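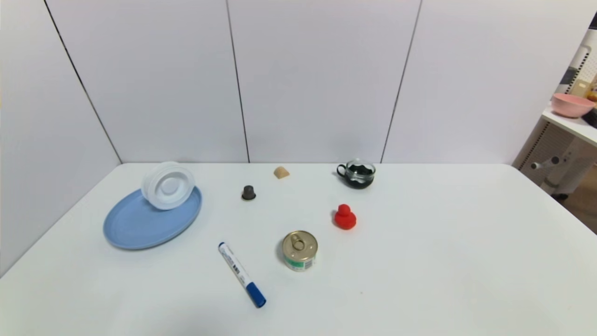
Naltis hi-res tier: is anyone hearing a difference?

mylene_f
My three free months of Naltis run out at the end of February and I have to decide whether to keep the lossless plan or drop back to the ordinary one. It's an extra $6 a month. I've got decent wired headphones and a small Jilleck DAC, and so far I can't pick one from the other. What am I supposed to be listening for?

wallner_ingeborg
Cymbals and reverb tails, so they say. I did a blind test with my son swapping the files and got 6 right out of 10, so a coin could have done my job. Kept my money.

Plestetti_owner
Depends what you play it through. On my Plestetti floorstanders the lossless tier is clearly more open, especially on piano. A laptop and a cheap DAC won't show it.

wallner_ingeborg
Did you match the volume? Naltis plays the lossless stream a touch louder on my setup, and louder always sounds "more open".

Plestetti_owner
I don't need a meter to tell me what I hear in my own lounge room.

prantl_m
With respect, that's the one case where a meter would help. I have shelves of CDs (1000 at last count, the good half Ekpo Records stuff from the nineties) and I've compared some of them with the Naltis versions. Where they differ it's nearly always a different remaster. The tier has nothing to do with it. Four of my favourite albums are only up there in a squashed reissue, and paying extra for a perfect copy of a bad master seems a bit silly to me.

mylene_f
That's interesting. Can you tell which master you're getting before you play it?

prantl_m
Not in the app. Sometimes the copyright year gives it away, sometimes it doesn't.

orathai.r
Going to disagree a little. I can't hear it on pop, but on quiet string quartet recordings I'm fairly sure I can. Haven't tested it blind, so make of that what you will. Gapless playback also works better for me on the lossless plan, though that could be the app update.

M_Simek
It's the app update. I'm on the basic plan and mine got fixed at the same time. They'd love you to think it was the upgrade.

Plestetti_owner
So everyone here is happy with compressed files. Fair enough, enjoy.

M_Simek
I'm happy with whatever I can't tell apart, yes. Show me a proper blind result and I'll sign up tonight.

mylene_f
Did the test this evening with the levels matched: 28 goes, 15 right. Going back to the basic plan and putting the six bucks towards secondhand CDs. Prantl, which Ekpo ones should I look for first?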